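Section 4. Setting up a prayer partnership

This section of the Ullora study handbook is for members who have completed the opening course.

1. Agree a time with your partner. Evening prayer at Irna begins at 7 p.m., and partnerships should not meet during it.
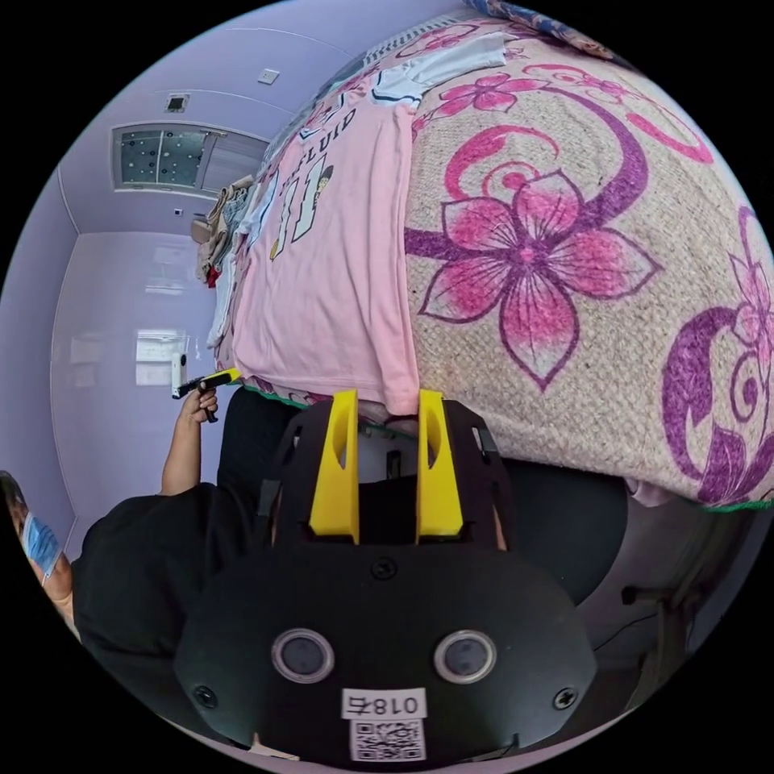 2. Read the set psalm aloud before any discussion. Psalm 36 is appointed for the first meeting and may be divided between two readers.

Note: Pairs using the Braditz hymnal should sing number 343 after the psalm, or say the words together.
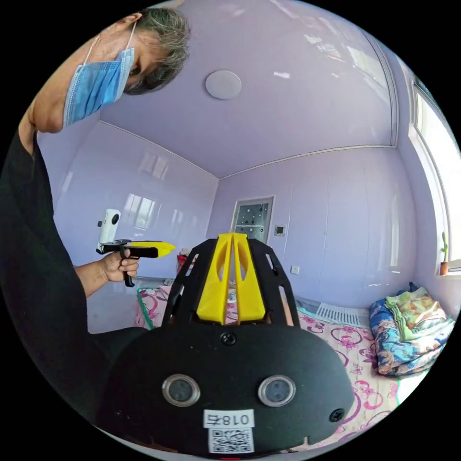
Partnership guide, step 2

3. Keep a short written list of requests. Enter first names only -- the list may be seen by others in the household.

Caution: Matters shared in confidence must not be raised at the Ağca house group, even as a subject for prayer. 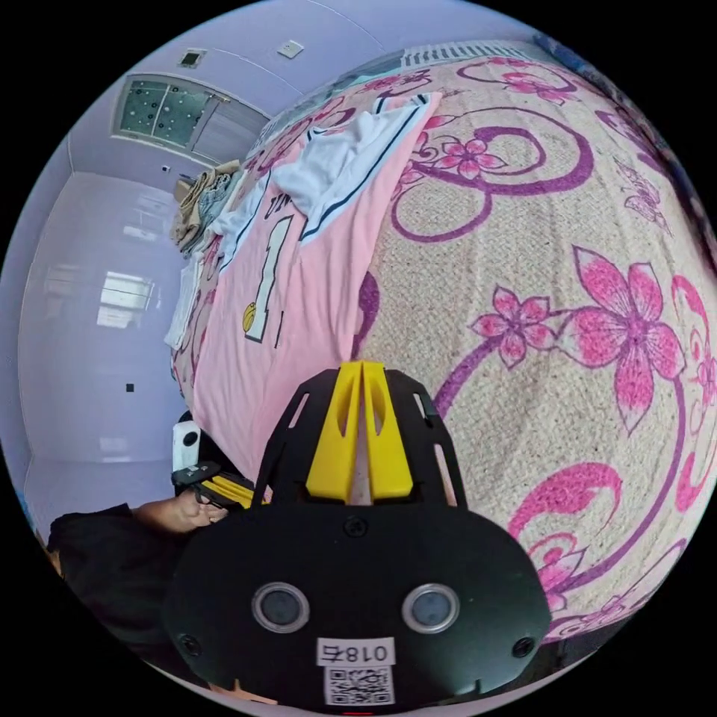

One member asked whether a request may be passed on if the person is seriously ill. It may, provided that the person has agreed.

4. Close with the Lord's Prayer. Silence beforehand should not exceed four minutes at early meetings.

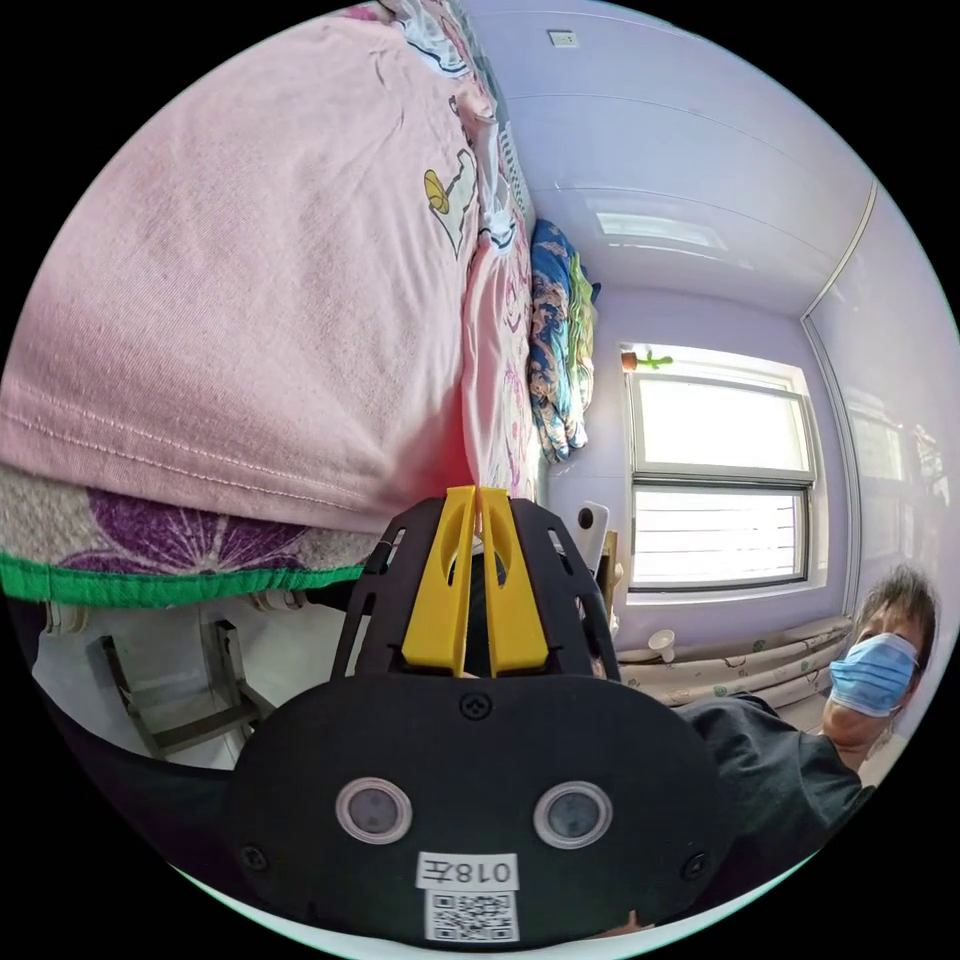 We found the silence hard at first, another member wrote, and began with one minute until we were used to it.

5. Review the arrangement in August. Either partner may withdraw at that point without giving a reason.

This site uses cookies. By continuing to browse you accept our cookie policy.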